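Wrist-view servoing

Nandini Poojary, May
6 min read

Wrist-view servoing, also eye-in-hand servoing or just "wrist servoing" in older tool manuals, is a way of steering a robot arm from a camera that rides on the arm itself. Camera sits near the gripper, moves with it, sees the fingers and whatever is past them. Software compares what the camera sees now with what it ought to see, sends a small correction, repeats.

Contrast with fixed-camera control (eye-to-hand), where the camera stays on a post or wall. Many systems run both. The fixed view finds the object, the wrist view handles the last stretch.

Basic loop

Grab an image. Find features. Compute the error. Turn the error into a motion. Check limits. Send. In most software the arm controller runs much faster than the vision part, so a second process fills in the gaps between camera images. A common split is 1000 updates a second for the joints and 20 for the camera. The numbers vary a lot by arm, the shape of the split doesn't.

Two main families. Image-based control works straight on pixel positions: the corner is here, it should be there, move until it is. Position-based control first estimates where the object is in 3D, then plans in ordinary space. Image-based puts up with a sloppy calibration better. Position-based gives straighter paths and is easier to check for collisions. Hybrids exist, usually rotation from one and translation from the other.

A third family, learned policies, skips the explicit error. A network takes in the image (often several, plus joint angles) and puts out a motion or a short run of motions. Same loop from the outside. Harder to debug, see below.

Hand-eye calibration

The software has to know where the camera is relative to the wrist. Standard method: hold the arm in a number of poses over a printed target, solve for the one transform that fits them all. Hiltbridge, a small open toolkit used mostly by teaching labs, asks for 22 poses by default and refuses to solve if the wrist rotations are too alike. Good default. Translations alone don't pin it down.

Drift is the usual trouble. A bumped bracket, a camera screw backing out, a swapped finger. Fingers that stay in view give a cheap check, becuase at a known opening they should always land on the same pixels. Hiltbridge stores a finger template for each opening width and raises a warning when the match slips. Older versions did this only at startup.

Finger masking

The fingers take up a fair share of the picture and they move when the gripper opens or closes. Feature trackers love them. Sharp edges, good contrast, always there, and no use at all for working out where the arm is. A tracker locked to the fingers will report that the arm is standing still. So the fingers get masked out before tracking.

A fixed mask drawn by hand is fine if the opening never changes. Otherwise the mask is rendered from the gripper model using the current width. Cutouts near the fingertips are a nuisance either way: background shows through, so the mask either covers good pixels or leaves a thin strip of bad ones. Pasteo, the masking module that ships with Hiltbridge, fills all holes by default. Na-rae Kong, who wrote most of it, argued in the release notes that the few pixels won back were never worth a false track. Setting can be turned off. The learned-policy people normally leave the fingers in, since the network gets some use out of seeing its own gripper.

Low-texture views

Main weak point of the whole approach. A wrist camera is close to things, and close up, a lot of a house is blank. Walls, cushions, cabinet sides. Not enough corners to track. Fabric has the opposite problem, plenty of fine grain but all of it alike, so a match can slide sideways without the score dropping much.

Usual fixes:

Fall back on long edges. A wall line or seam constrains motion across it, says nothing about motion along it. The software should know that and only correct in the one direction.

Fall back on the joint encoders. Fine for a second or so.

Back off. Move the wrist out until there's more to see, then re-find the target. Slow but dependable, it's what Alport does out of the box.

Add depth. Helps with plain surfaces less than one would hope, since stereo depth needs texture too.

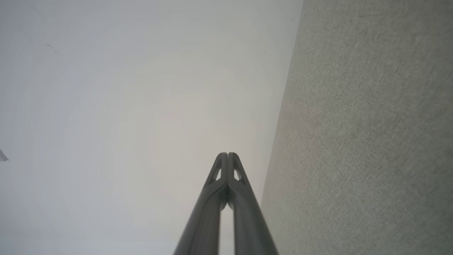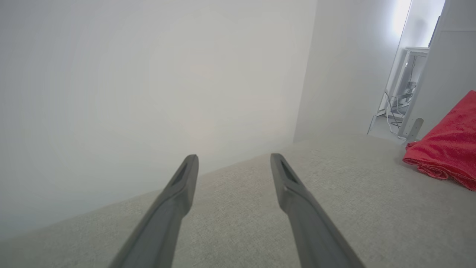 Gray fabric meeting pale surfaces, two wrist views from the same place.

Exposure is tied up with this. A wrist camera on auto exposure swings every time a window or bright doorway comes in, and the tracker sees the whole image change at once. Locking exposure stops the swing but loses detail in the bright part. Most packages now lock exposure during the final approach and let it float otherwise. Alport meters on the area between the fingertips, which is sensible for grasping and poor for navigation.

Recovery and debugging

Loss of target should be a state, not an error. Planner asks: how long since the last good match, how sure is the pose, is there room to back off. Early versions of Alport just froze and threw an exception, and users wrote thier own retry loops around it, mostly the same loop.

Logging matters more than people budget for. Keep the raw image, the mask, the matched features and the command, all stamped off the same clock. Timestamps from the camera driver and timestamps from the arm are often not the same clock. The Devadiga log format was made to deal with this, it stores both stamps and the estimated offset. In one writeup from its authors a lag of 116 milliseconds had been sitting in a setup unnoticed, and had been put down to bad gain tuning the whole time. Lag like that shows up as a slow wobble near the target. Turning the gain down hides it.

For learned policies the log is about all there is. Replay the images, compare the predicted motion with the one sent, look for where they part ways. Attention maps get used, opinions differ on how much they mean.

Terms

Eye-in-hand: camera on the arm.
Eye-to-hand: camera fixed in the room.
Interaction matrix: links camera motion to feature motion. Also image Jacobian.
Gain: how hard the loop corrects.
Lost state: no usable match, planner in charge.

See also: hand-eye calibration, visual odometry, grasp planning, rolling shutter

Last updated: May. Section on exposure expanded, Pasteo default corrected.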